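Lenmont Track Tools - Set-up Guide
Section 9: Checking and segmenting hand-held gripper episodes

Before you start this section, the two grippers must be paired and the lens calibration from Section 7 must be stored in the project folder. If you skipped the calibration, the viewer will still open the episodes, but the finger width values will not be correct and the contact detector will give many false results.

In this section you will import a session, check the tracking, set the contact thresholds and cut the episodes into segments for training. Please do the steps in the order given. Some settings are read only once, at import, and changing them later has no effect until you import again.

9.1 Importing a session

1. Open the Lenmont viewer and choose Session > Import.
2. Select the folder that contains the left and right recordings. Do not select the single video files. The importer needs the timing file that is stored beside them.
3. In the field Device pair, choose the name that you gave to the two grippers in Section 4.
4. In the field Lens model, choose Fisheye. The option Pinhole is for the fixed cameras only.
5. Press Import and wait until the status line shows Ready.

Note: The importer makes its own copy of the timing data. The original folder is not changed, and you may move it to your archive after the import.

Caution: Do not crop the black border of the fisheye video before import. The calibration is calculated from the full image circle. If the border is removed, the center point will be wrong and all positions will move to one side.

9.2 Checking the tracking

The tracker estimates the position of each gripper for every video frame. It works well when there is enough texture around the work area. A table with small speckles is usually good. A strong reflection on a smooth table can be a problem, for the reason that the reflection moves together with the camera and the tracker may follow it as if it was a fixed point.

1. In the left panel, open the first episode and turn on Show features.
2. Play the episode at half speed. Look for points that slide over the table when the gripper moves.
3. If you see sliding points, draw an exclusion mask over the bright area and press Track again.
4. Look at the value Lost frames. A value of 2 or less for one episode is acceptable. With a higher value, mark the episode as Review.

Note: Masks are saved for one episode only. To use the same mask for the full session, choose Mask > Apply to all. This works only if the table and the lamps stayed in the same place.

9.3 Setting the grasp state for each side

Each side has its own grasp state: Open, Closing, Holding or Releasing. The contact detector chooses the state from the finger width and from the look of the finger pads. The two sides are calculated separately, so it is normal that they have different states at the same moment.

Choose one frame where the states are easy to judge by eye, and use it as your reference frame.

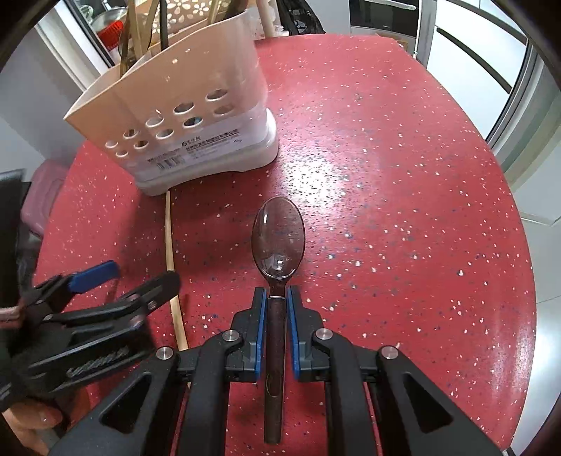
Figure 9-1. Reference frame for a spoon task. Right gripper: Holding, with the handle between the blue pads. Left gripper: Open.

1. Move the time slider to your reference frame and press Set reference.
2. In the table Grasp state, set the right side and the left side by hand.
3. Click one time on each pad of the gripper that is holding. The software takes the pad color from these two points.
4. For the hue value of blue pads, start with 178 on the viewer's scale. Change it only if parts of the table or of the object are selected too.
5. Press Learn thresholds. The software now calculates the states for the full episode.

Caution: Thin objects are difficult. With a spoon handle or a chopstick, the finger width is only a little larger than the width of a closed, empty gripper. If the state jumps between Holding and Closing, increase Minimum hold time first. Do not lower the width threshold, or empty closings will be counted as grasps.

Note: Other objects on the table do not need a label at this step. They are used later, in the object list of Section 10.

9.4 Cutting the segments

1. Choose Segment > Auto. The software makes a cut at every change of state on the active side.
2. Check the first and the last segment. They often contain some time where the hands are only waiting.
3. Join segments that belong to one action - for example, when the fingers close a second time to correct the grasp.
4. Give each segment a short text label. Use a verb and an object, such as "pick up spoon".
5. Press Save. The episode gets a green mark in the list.

If both sides are active in the same segment, set Active side to Both. The planner export will then write two action tracks with one common clock.

9.5 Exporting for the planner

1. Choose File > Export > Quan format.
2. Turn on Include masks if you used any.
3. Turn off Include reference frame, except when the support team has asked you for it.
4. Press Export and read the report. Every line that starts with WARN must be checked before training.

Users of the Ulteck controller should also set Width unit to millimeters. The default is a normalized value, and the controller does not accept it.

Changes in this section: step 3 of 9.3 was rewritten in October after a comment from Leire Ibarra. The old text asked for only one click, and this gave a wrong pad color when one pad was in shadow. Questions about the segment tools can be sent to Myung-ja Seol at the support desk. Please attach the export report and the name of the episode.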